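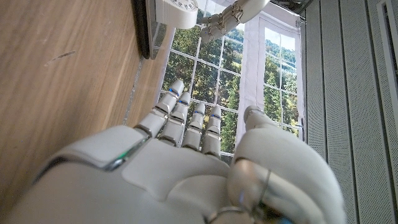 How long does a police department have to keep a piece of evidence?

It depends on the charge and on where the case stands. In Murnon, property tied to a homicide is held with no end date, felony property is held until the last appeal is closed, and found property with no case attached is held for six months.

Those three rules fit on an index card. Applying them to a room of bags, boxes and envelopes takes most of the working week of two people, and until last May the Murnon Police Department had one.

The property room is in the basement of the Potley Street station. It has fixed steel shelving on three walls, a caged section for firearms, a safe for cash and narcotics, and two refrigerators. When Lt. Ravinder Ross took over the support division, the paper ledger and the computer record disagreed on what was in it. The ledger listed over 2,000 items. A full shelf count found 1,728.

Most of the gap was clerical. Items had been returned to owners or sent to the county lab and signed out on paper slips that were never entered. Some had been logged twice, once by the arresting officer and again by the detective who took over the case. Ross had each line traced by hand. By the end of the count, 11 items could not be matched to a slip, a court receipt or a destruction order. None was a firearm. The department reported them to the county prosecutor, who found that two belonged to open cases.

"A missing item with a closed case is a records problem," Ross said. "A missing item with an open case is a disclosure problem. The defense has to be told, and it has to be told in writing."

Under the old system an officer coming off shift left evidence in a temporary locker, dropped the key through a slot and filled out a card. The custodian emptied the lockers on Monday morning. An item seized on a Friday night could sit for more than two days with no record beyond the card. The lockers were sound and the keys were controlled, but the time of transfer was whatever the custodian wrote down when she got to it.
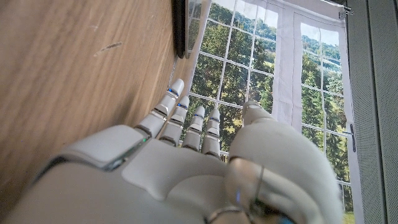
What changed at intake

The department now uses a records package called Wimider, bought on a one-year contract and renewed once. The officer enters the item before the locker will latch. The system prints a barcode label with the case number, the item number and the time, and the officer signs on a pad. The custodian scans the label when the locker is opened and again when the item reaches its shelf. Each scan is a line in the chain of custody, and no line can be edited. A mistake is fixed by adding a second line that refers to the first.

Josée Li has been the senior custodian for nine years. She kept the card system running and does not speak badly of it. Her main complaint about the new one is the label stock, which peels off plastic bags in the refrigerators. She now puts labels for cold items on a hanging tag and writes the item number on the bag in marker as well.

Li also asked for a change in how items are described. Officers had been writing entries such as "misc. tools" or "bag w/ contents." The intake screen now has a required field for the number of pieces in a package, and it rejects a blank. Jewelry is entered by color, so a ring is "yellow metal" until a lab says it is gold. Cash is counted by two people and sealed in front of both.

Disposal

Putting things in is the smaller part of the job. A property room fills up when nothing leaves it, and nothing leaves without a signed release. In Murnon the release comes from the assigned detective, who may have been transferred or may have retired. Gaétan Després, a former detective sergeant now working part time as a records clerk, spends his hours on this backlog. He pulls the court outcome for each case, checks it against the retention rule and sends the release to whoever now holds the file. 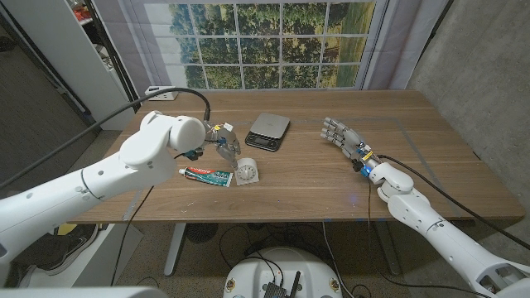 A small round white object on a wooden tabletop.

Després closes out 4 cases on a good day. Cases with more than one defendant are slower, as the property cannot move until the last of them is finished. Property with a known owner generates a letter, then a second letter, and goes to auction if both are ignored. Bicycles account for much of the auction list.

Sheldon MacPherson, a defense attorney who practices in the county court, has asked for custody logs in several cases under the new system. He said the logs are easier to read and arrive sooner. He would like them to show who entered the room as well as who handled the item. The door reader stores that information, but in a separate database kept by Rowbotham, the alarm contractor, and it is erased after 90 days.

Ross has asked for a quote to extend that period to two years. The next full shelf count is set for May.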